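Home | Facilities | Cells | Meeting notes | Parts list | Contact

Skedavari Manipulation Lab
Bench Cell Maintenance Meeting — Minutes

Date: 2026-10-14
Subject: Two-arm bench cell, setup and repair status
Present: cell operations, mechanical support, software support, purchasing
Apologies: Prellindale site liaison

1. Minutes of the previous meeting

Accepted with one correction. Item 4 recorded the right wrist cable as replaced. It had been re-seated at the connector only. The replacement is covered under item 4 below.

2. Cell status

Operations reported that the cell is running on a reduced schedule. Both arms home correctly from a cold start. The left arm is cleared for all tasks. The right arm is cleared for block tasks at reduced wrist speed until the cable work is finished.

One unplanned stop was logged since the last meeting. The right controller dropped off the bus during a reach toward the back of the mat and came back after a power cycle. Software support went through the log and found no command error before the dropout. The fault has not been reproduced with the wrist held still, which points to the cable or its connector. Mechanical support agreed with that reading but asked that the board connector at the rail end be checked as well before the item is closed.

3. Rail and base mounting

The black screws at both bases were checked for torque. Two on the right base plate were under the value on the setup sheet and were brought back up. None were stripped. Mechanical support proposed paint-marking all screw heads on both mounting plates so that movement can be seen at the start of a shift. Agreed.

There was some discussion of whether the right base had shifted while the screws were low. The base position was measured against the rail end stop and matched the setup sheet. No re-registration is needed on that account. Operations would still like a full calibration run once the cable is done, and this was added to item 6.

The ventilation slots in the rail are to be vacuumed at the monthly service. Lint from wipes had collected in them. Compressed air is not to be used, as it pushes debris toward the controller boards.

4. Cables

The coiled cable on the right gripper is to be replaced with the Trornine part already in stock. Purchasing confirmed that two are on the shelf. The replacement will be 600 mm relaxed length, the same as the one coming off. A longer version, 900 mm, was tried on the spare arm in July and sagged onto the work surface at low wrist positions. It will not be used on this cell.

Routing will stay as it is, over the top of the gripper and back to the wrist. Mechanical support will add a second strain relief at the wrist end. The present single clamp lets the connector take the bending load when the gripper is turned fully inward. 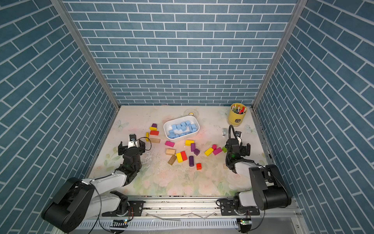

The wires between the two bases were also raised. They lie loose across the rail and can be caught by a sleeve during block resets. Options considered were adhesive clips, a printed channel and a fabric wrap. Adhesive clips failed on the Prellindale cell when the rail warmed up. A printed channel was preferred, provided it leaves the ventilation slots clear and does not cover the status lights on the boards. Mechanical support will draw one up and fit it dry before any holes are drilled.

Software support asked that both ends of every wire be labeled before anything is moved. Agreed. Labels are to carry the board name and connector number only.

5. Work surface and enclosure

The mat is stained and scuffed, mainly in the middle and toward the front. Operations asked whether it should be cleaned or replaced. Marker residue on the old mat came off with isopropyl alcohol, but the print came off with it in places. A change in the background partway through a task set is undesirable — software support would prefer a dirty mat that stays the same to a clean one that changes. Decision: leave the mat in place until the present task set is complete, then replace it with one of the same print. Dry wiping is permitted between sessions.

The blue brick-pattern wall panels are to be kept. One panel had started to lift from its backing and has been re-glued. The corner posts were checked for square and needed no adjustment.

Small metal items are not to be left on the mat when the arms are enabled. The start-of-shift check will be amended to include the back-right corner, where such items tend to end up beside the pen holder. The pen holder itself is part of the layout and stays.

Foam cubes in the white container are to be topped up to the level on the layout card. Cubes with torn corners should be discarded, as they shed particles that stick to the gripper pads.

6. Grippers and calibration

Finger pads on both grippers were inspected. The left pads are within limits. The right pads show uneven wear, heavier on the inner finger, and will be swapped during the cable job while the gripper is already off. The camera mount on the left gripper was found slightly loose and has been tightened. Its angle was reset with the printed gauge.

The last full calibration used 143 poses across both arms. Software support reported that the residual on the right arm was higher than on the left, though inside the accepted band. It is not known whether this came from the low screws, the pads or the cable pulling at the wrist. The same pose set will be repeated after the repair so that the two results can be compared directly. Arms are to be warmed up with the standard motion file before the run.

The handheld Escobar gauge used for finger opening is due for its own check and will be sent out after the pads are changed. Until it returns, the feeler set in the second drawer may be used.

7. Spares

Purchasing will reorder finger pads and one coiled cable. Minimum stock for pads is raised to 5 pairs. A spare controller board is held at Prellindale and can be drawn on if the right board turns out to be at fault. Mechanical support noted that the spare has older firmware, and it should be updated on the bench before being fitted to the rail.

8. Actions

8.1 Replace right wrist cable, add strain relief — mechanical support
8.2 Inspect right board connector at rail end — mechanical support
8.3 Swap right finger pads — mechanical support
8.4 Paint-mark base plate screws, both arms — operations
8.5 Label wires between bases at both ends — operations, before 8.6
8.6 Draft printed wire channel and trial fit — mechanical support
8.7 Repeat full calibration and circulate residuals — software support, after 8.1 and 8.3
8.8 Amend start-of-shift check — operations
8.9 Reorder pads and cable — purchasing

9. Any other business

Operations asked for the reset procedure to be moved from the shared drive to a laminated sheet at the cell. Agreed in principle. The text needs revision first, as it still refers to the former emergency stop position.

The next meeting will be held once the calibration results are available.

Related items
Bench cell setup sheet, current revision
Start-of-shift check, two-arm cell
Finger pad wear limits
Minutes: Prellindale cell, rail clip failure
Wrist cable trial, July
Calibration pose set and warm-up file notes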